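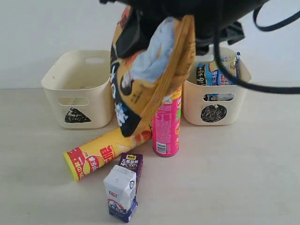
Attachment 1 of 2: Large snack bag, with the triangle basket and the circle basket behind it

Bunano Pantry Help Desk
Ticket 2791
Subject: Triangle basket or circle basket? Big bags and cups not covered by the starter sheet
Opened by: Raimonds Tamošiūnaitė
Category: Shared kitchens / Sorting and restocking
Status: Solved

Original message

Hello, and thank you in advance for reading all this, I know I tend to go on.

We set up the two-basket system in our shared kitchen back in April, following your starter sheet, and on the whole people have been very happy with it. We bought a pair of the cream plastic baskets from Dönmez and drew the symbols on the front with a black marker, a triangle on one and a circle on the other. They won't win any prizes for drawing, but you can tell them apart from the doorway and that was what we were after.

The circle basket has never given us a moment's trouble. It's for the individually wrapped things, and the blue and white packs sit in there nicely with their tops showing over the rim, so anyone walking past can see what there is. The triangle basket is where we come unstuck. Your sheet says triangle is for "bags and loose items," and I took that to mean every bag, whatever its size. So on restocking day I put one of the large yellow, orange and black bags in it, went to slide the basket back onto its shelf, and it wouldn't go. The shelf above is fixed. I tried laying the bag on its side and then it spread itself over the rim and pushed against the upright. In the end I took it out again and left the triangle basket empty until I could ask somebody who knows.

The second question is cups. Our supplier, Trurnix, has started including snacks in plastic cups, the kind that are wide at the top and narrower at the bottom, and I can't find cups anywhere on the sheet. They aren't bags and they aren't packs. I stood one in the circle basket and by the afternoon it was lying down under everything else, and someone had gone and started a third basket (a shoebox, with a star on it) which I would very much like to retire before it catches on.

So, two things please. Where do the big bags go, and where do the cups go? I'd rather not buy more baskets if we can help it, but I will if that's the proper answer.

Warm regards,
Raimonds

Reply from Bunano Pantry Help Desk

Hello Raimonds,

Thank you for such a thorough message, it saved us from sending you a whole string of questions. We do still have a few, I'm afraid!

1. How much height do you have between the two shelves?
2. Are your big bags the same size every time, or does it change with the delivery?
3. Did you print the first edition of the starter sheet or the second? The number is in the bottom corner.
4. What is the clear space beside the baskets like? Could a few cups stand there?

While you wait for us, please go ahead and leave the large bags out of the triangle basket. It was meant for bags that can stand or slump below the rim, and the wording on the sheet should have said so.

Reply from Raimonds Tamošiūnaitė

Good morning,

I went down with a tape measure before the kitchen got busy. There are 14 inches from shelf to shelf, and the basket takes up a good part of that before you put anything in it. The big bags do change. This delivery had the large ones, the one before had a smaller bag that sat in the triangle basket perfectly well, which is probably why I never noticed a problem before.

It's the first edition of the sheet. I hadn't realized there was a second!

Beside the baskets there's a decent bit of shelf, yes. At the moment it's where cans and drinks end up, and I could move those down to the lower shelf without anybody minding very much.

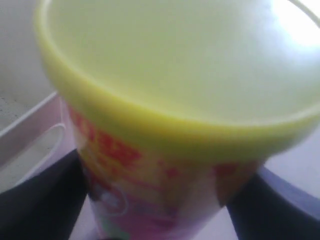
Attachment 2 of 2: Snack cup with yellow rim and printed band

It's the rim that is the trouble, I think, as it's a good deal wider than the bottom. Put several together in a basket and the rims knock against each other, the bottoms slide about, and over they go. On a flat shelf they behave themselves.

One more thing I forgot. A colleague suggested putting the two baskets closer together and resting the big bag across both of them. I tried it and it does hold, but then you can't get at the circle basket without lifting the bag off first, and people being people, the bag finishes up on the counter. I've gone back to leaving a gap.

Raimonds

Reply from Bunano Pantry Help Desk

Hello again Raimonds,

Thank you for measuring, and for the cup. I think we can get you sorted out without buying anything.

Big bags: Don't put these in either basket. Stand them in the gap between the two, with the top of the bag facing out. The sides of the baskets will keep a bag upright as long as the gap is snug, so bring the baskets in until they just touch it. When the bag has been opened and is down to half, fold the top over, clip it, and move it to the triangle basket.

Cups: Stand them directly on the shelf, in a single row to the right of the circle basket. Please don't stack them higher than 2, even if they seem steady.

Symbols: Leave the triangle and the circle exactly as they are. We'd suggest a square for the shelf row, on a strip of masking tape along the front edge. A star would work too, if your shoebox person would feel better about it.

I've sent you the second edition of the sheet. It has a line for oversized bags, though I see it still says nothing about cups, so I have passed that on to Priltari, who print it for us. They have 600 copies left of this run, and the change will go into the next one.

Reply from Raimonds Tamošiūnaitė

Well, that was easy! Drinks are on the lower shelf, the cups have their row, and the big bag is standing in the gap as I write this. I made the square out of blue tape because we had no masking tape in the drawer, I hope that's allowed — it shows up very well.

The shoebox has gone home with its owner. We kept the star and stuck it at the end of the cup row.

One small follow-up, no hurry at all: the marker on the circle basket doesn't like being wiped down with kitchen spray. Is there a pen you recommend, or should we cover the symbols with clear tape?

Thank you for being so patient with me.
Raimonds

Reply from Bunano Pantry Help Desk

Blue tape is very much allowed. For the symbols, go over them with a permanent paint marker, let them dry overnight, and then put a piece of clear packing tape on top, pressed down well at the corners. If you prefer not to redraw them, the tape by itself will do, but wipe around it and not across it.

I'm marking this one as solved. Replying to this message will open it again if the next delivery brings you something in yet another shape.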